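The left gripper had been closing late since March, and I had been blaming everything except the pads. First the cable, then the firmware, then (briefly, and I'm not proud of it) the humidity in Marninberg.

What finally gave it away was a strip of paper. Close the fingers on it, pull, and it should resist. Ours slid out like a letter from an envelope. The soft faces had polished themselves smooth after 391 sessions, which the Hisitz manual does mention, on page 70, under "Storage".

Swapping them is easy enough if you own the right driver. I own four wrong ones. Lepik lent us a proper one on the understanding that it would come back, and it will, at some point.

The order that works for me: power off, old pads out, wipe the seats, new pads in, screws only finger-tight. Then close the fingers fully, let them find their own middle, and tighten.
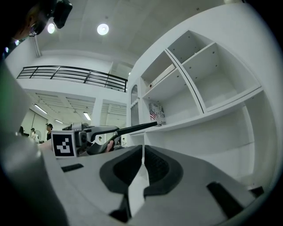

After that comes the marker check, which I used to skip and now don't. A marker that has shifted a hair on its block will give you 44 minutes of beautifully recorded nonsense, as we learned with the Idden set.

The paper strip now tears before it slips. I've ordered spare pads, and a driver, and I've written "PADS" on the inside of the toolbox lid in letters even I can't blame on the firmware.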